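Bashir Workshop Club: Gear Assembly Project

The club meets after lessons in the ground floor workshop at Erau College. This year the older group has been working on a two-arm assembly task, in which a pair of robot arms puts small gears on to pegs. The task comes from the Fullov student challenge, and the final round is in April.

Five of us are on the team. Chinyere Akande and Obinna Olatunji look after the arms and the grippers. Nneka Adeyemi does the training runs and keeps the records. Bukola Bako writes most of the code, and Chukwuemeka Ekpo is our teacher and signs for anything we order.

The part we are building is a round metal plate with a hole in the middle and pegs standing on it. Each gear has to go over its peg and sit down properly. The pegs are small and so are the gears, and an arm that is slightly out will push the gear off to one side. We work on a dark grey cloth mat, laid flat before each session. Creases matter more than we expected, as a gear lying on a fold is tilted when the gripper comes down on it.
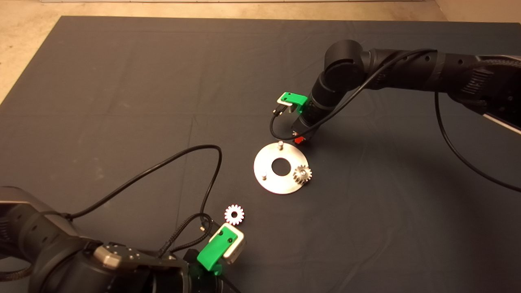 We started in the autumn with one arm only. It could pick up a gear and carry it across, but the plate moved whenever the gear caught on a peg. Chinyere suggested using the second arm to steady the plate, and we rewrote the task around that. It took most of a term. The two arms share the space over the plate, and for several weeks the main job was stopping them from getting in each other's way.

The finger mounts are 3D printed in bright green and hold metal finger plates. Green was the reel in the printer at the time. Obinna has redrawn the mounts more than once. The first set cracked near the screw holes, and the next was too thick to get between two pegs. The current ones have lasted since January. Cables are still a nuisance. They need enough slack for the wrist to turn, and too much slack drags on the mat.

Nneka has logged 1,105 practice runs so far. Each one is driven by hand by a club member, and the arms then learn from the recordings. Over 200 had to be thrown away, mostly because someone knocked the plate part way through or forgot to put the gears back in their starting places. There is now a checklist taped to the cupboard door.

In our last full test we gave the arms 143 attempts at placing a single gear. The results are in the club folder for anyone who wants them. Picking up is now fairly steady. Lowering the gear on to the peg is where most attempts fail, and Bukola is trying a slower approach for the last part of the movement.

For the challenge we are allowed 2 arms, one mat and ten minutes to set up. The judges choose where the gears start, so we have been practising with them in different spots, including close to the plate.

Bredier lent us the bench and a set of spare gears, and we are grateful to them. Pupils from Year 9 upwards can join the club. Speak to Mr Ekpo or come to the workshop at 3.45 pm. You don't need to have done any programming before.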